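About Rutberg Bench Services
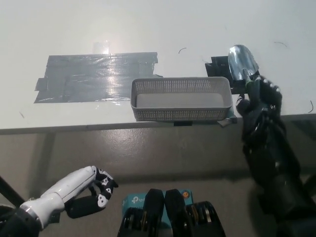 Trowel and basket on the taped-up practice table.

We set up and look after robot cells for people who have already been burned by one. Most of our customers come to us with a machine that did great at the sales demo and then sulked in a corner for months. We understand. We bought one of those ourselves once.

Yupin Prasertsri started Rutberg after years of fixing other companies' installs. She still doesn't trust a brochure, and she wrote most of our checklists. There are 51 lines on the one for a two-handed tabletop cell, and a good many of them have to do with the table.

People laugh at that until their basket slides. A hand can close on a trowel handle just fine and still be useless if the thing it's supposed to drop the trowel into has crept over since morning. So we tape. Duct tape, black tape, whatever holds on that surface. It's ugly and we have been told so. We tried the Flosby locating plates for a while and took them off again, as they were slow to move whenever a customer changed the job. Tape gets pulled up and put back down, and yes, it leaves scraps. Cleaning those up is line 17.

A setup visit runs 4 days. Day one is the table, the lights and the cables. We check for glare, too, and shiny tools are the usual trouble. The hands don't get switched on until day two, whatever your manager was promised. After that we run 300 grasps with your own tools, write down every miss, and give you the list. If the list is bad, you get a bad list. Jidano got one last August and was not pleased with us, but they fixed their mounts and called us back.

Aftercare covers fingers, wrists, wiring and the boring stuff like loose screws. We don't sell hands or arms, and we take no commission from anyone who does. We won't tell you a cell will pay for itself. Some don't. The Thammasiri greenhouse job is one we talked the owner out of, and we'd do it again.

Setup starts at $1179 per day, travel extra. Ask for the checklist first and read it before you book.

Page last updated June 1, 2025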